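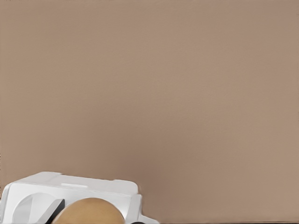 The white gripper and a rounded tan object in the simulation.

"I spend more of my day with the drawn one than with the real one," says Suha Issa. "People think I stand next to a robot. Mostly I sit at a desk by the flour store."

Issa has worked at the Peletti bakery in Daltberg for 19 years. For most of that time she was on the packing line, where rolls come off the cooling belt and have to be turned, checked and set into trays. Since April the first two stations on that line have been run by robot arms, and she has been one of the people who look after them. We spoke in the staff canteen at the end of an early shift.

Her working day still starts at the same time, but now she begins by reading what the arms did overnight. Every dropped or squashed roll is logged. If there is a run of them she goes to the simulation, sets up the same kind of pick and tries it with a different approach or a different grip.

"You give it a round shape and you see where the fingers go," she says. "It's plain. There's no bakery in it, no trays stacked up, no one walking past. I didn't like that at first. I said, where's the line? Nabil told me the line would only get in the way."

Nabil Abou Jaoude is the technician who set up the cell and who taught Issa and two others to use the software. He came over from Rawashdeh, the company that supplied the arms, and was taken on by the bakery when the job was finished. His view is that the packers knew most of what was needed already.

"They could tell me that a roll from the end of the bake has a softer side," he says. "I had no idea. I'd have put the fingers on the wrong part all day long. What they couldn't do was put it in numbers, so we spent the first month on that."

Issa remembers that month less fondly. The training was done in the afternoons, after a full shift, and the menus were in a language she reads slowly. She asked for the sessions to be moved into paid hours and this was done in the third week. "It should have been like that from the start," she says. "I told them so. If you want me to learn, don't wait until I'm tired."

Before the change there were 8 people on each packing shift. There are now five. Peletti agreed with the staff that there would be no dismissals, and so far it has kept to that. One packer retired, others moved to the ovens or to dispatch, and the temporary workers who used to come in before holidays are no longer called. Issa brings that last point up herself.

"They say no jobs were lost. The temps aren't on the list, so they aren't counted. Some of them came every year. My cousin did it as a student."

Khalil Nassar moved from packing to dispatch in May. He sat with us for part of the conversation and was asked whether he had wanted to go. He shrugged. "My wrists wanted to," he says. Packing meant the same turn of the hand for hours, and he had been to the doctor about it twice. Dispatch is colder and he is on his feet more, but he is no longer in pain at night. What he misses is the talk. "On the belt you stand across from somebody. You know what their kids are doing. In dispatch I've got a scanner."

Issa agrees about the talk. There is less of it on the line now as well, partly because people stand further apart. The arms are behind low guards and the remaining packers work beyond them, on the mixed trays that the machines don't do. These are the awkward orders with several kinds of bread in one tray, and the packers used to share them out over the shift. Now they get them one after another.

"So the easy part went to the robot and the hard part stayed," she says. "That's what I'd tell another bakery to look at. You think the work gets lighter. For some people it gets heavier, because the rest you used to have was the easy trays." After complaints in June, the mixed orders were spread between two shifts and an extra break was added. She says it helped, though she would like a sixth person back on the line before winter.

The number everybody at Peletti quotes is 448, which is how many trays the two stations filled on their best shift. Sawsan Matar, the shift manager, has it written on the board outside her office. She is careful with it. "That was one good shift with one kind of roll," she says. "An ordinary one is lower. When we change product there's a stop, and then I need Suha."

Changing product is where most of Issa's time in the simulation goes. A new roll means a new size and sometimes a new shape, and the grip that worked for the old one may leave a mark. She tries the pick on the screen, passes it to Abou Jaoude, and they run it on the real arm at slow speed with bread from the reject bin. For the last seeded roll that took some 73 tries between the two of them. Seeds aren't in the simulation at all, so they had to find out on the floor that they build up on the finger pads.

"That's the sort of thing I like," she says. "I found it by wiping the thing down. He was looking at the code."

Her pay went up one grade with the new post. She thinks it should have been two, and the matter is being discussed. She was also asked whether she would go back to packing if the post ended.

"I'd go back. I know how to do it. I still do an hour on the belt when they're short, and my hands remember." She pauses to wave at somebody coming in for the late shift. "But I'd want to keep the desk for the new products. I've got used to working it out first."

A third station is planned, for the long rolls. Matar says no date has been set. Issa has already asked for samples.

Interview published 7/19/24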